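Mokik

Mokik is an indoor hiding game for children, traditionally played on wet afternoons with a wooden spoon and an adult who would prefer to be elsewhere. It is best known in the village of Clullarcombe, where families have played it for at least two generations and argued over it for slightly longer.

Rules

One child, the keeper, hides the spoon while the others wait in the kitchen with their eyes shut, or say they do. The seekers then have 600 heartbeats to find it, counted aloud by the adult, whose pulse is assumed to be calm. A find scores 10 points. Waking the baby loses all of them. Play ends at dinner or at tears.

Origin

The game is usually credited to Helge Bakke, a preschool teacher who brought it from Eide and wrote the rules on the back of a gas bill. Her neighbour Alistair Skinner claimed to have played it earlier under another name, which he could never remember.

Variations

In Goninham the spoon is replaced by a coloured sock, and there are 2 keepers, who are expected to disagree.

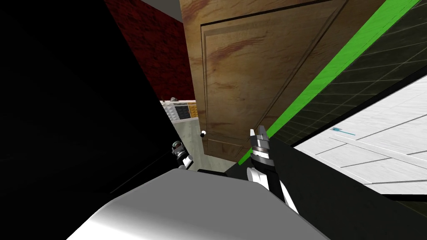 Silent Mokik, devised by Embla Hellström for her twins, forbids speech of any kind and is much favoured by parents. Its longest recorded round lasted most of an August morning, the keeper having gone next door for pancakes.

See also: Hide the thimble; Sardines; Rainy day crafts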